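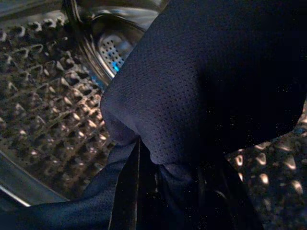
Häufige Fragen zum Waschen von Trikots und kleinen Textilien

Seit ich für unseren Laufkreis in Stullcombe die Wäsche mitmache, landen immer wieder dieselben Fragen bei mir, und ich beantworte sie wirklich gern — nur eben lieber einmal ausführlich.

Darf mein Funktionsshirt in die normale Trommel?
Aber ja! Drehen Sie es vorher auf links, schließen Sie alle Reißverschlüsse und lassen Sie den Weichspüler bitte weg. Bei mir laufen Netzstoffe mit 30 Grad und wenig Schleudern.
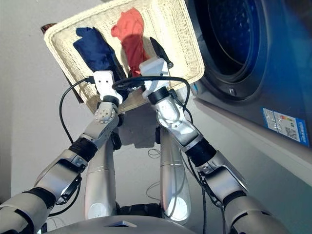

Kann ich Dunkelblau und Rot zusammen waschen?
Wenn beide Teile schon öfter gewaschen wurden, meistens schon. Ein neues rotes Stück bekommt bei mir zuerst 2 Wäschen für sich allein. Silvana Teixeira hatte da einmal weniger Geduld und trägt seither ein rosafarbenes Unterhemd, das ihr übrigens ausgezeichnet steht.

Welcher Korb eignet sich am besten?
Ich mag die flachen, hellen mit Flechtmuster und hochgezogenem Rand. Man sieht gleich, was darin liegt, und kann sie bequem bis an die Maschine heranhalten.
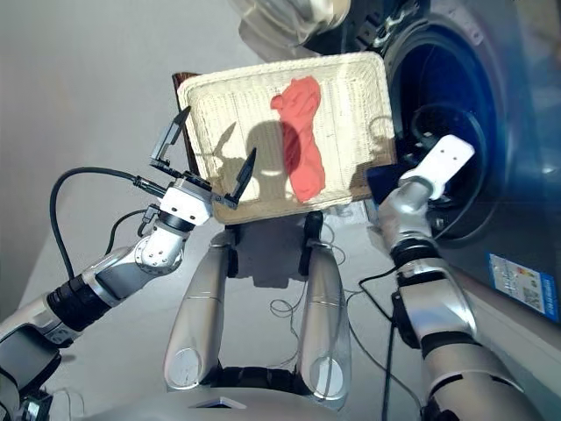
Warum bleibt so oft ein kleines Teil übrig?
Ach, das kennen wir wohl alle. Kleine Sachen legen sich gern in die Falten der Türdichtung oder kleben oben an der Trommelwand. Drehen Sie die leere Trommel nach dem Ausräumen einmal von Hand weiter und fahren Sie mit den Fingern durch den Gummi.

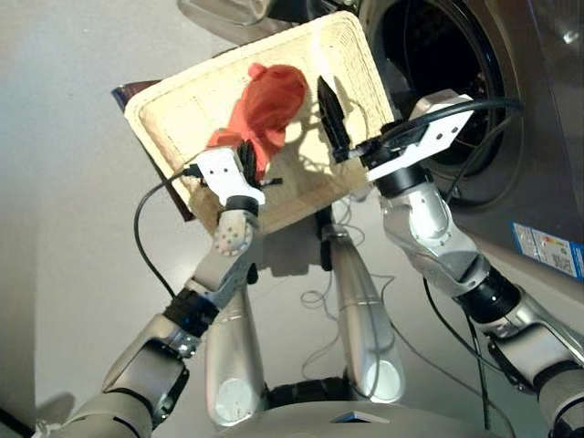
Muss die Tür danach offen bleiben?
Einen Spalt breit, ja, am liebsten über Nacht. Und wischen Sie die Dichtung kurz trocken, ein altes Geschirrtuch genügt vollkommen.

Ihre Frage fehlt? Elmarie Van der Merwe sammelt sie und gibt sie an mich weiter.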